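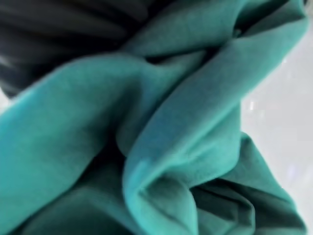 Teal cloth, crumpled, on a pale surface.

Folding a crumpled cloth into sixths

1. Clear a flat area at least 27 inches wide.
2. Lift the cloth by two adjacent corners and shake it once. Lay it down and smooth from the center outward.
3. Fold in half, matching corners. Press the crease with the side of your hand.
4. Fold in thirds across the first crease. The result has 6 layers.
5. Stack with the folded edge facing out.

If the corners do not meet, the cloth has stretched. Match the long edges and let the short ones run over.

Fleece and microfiber do not hold a crease. Keep stacks low.

Sem Van Dijk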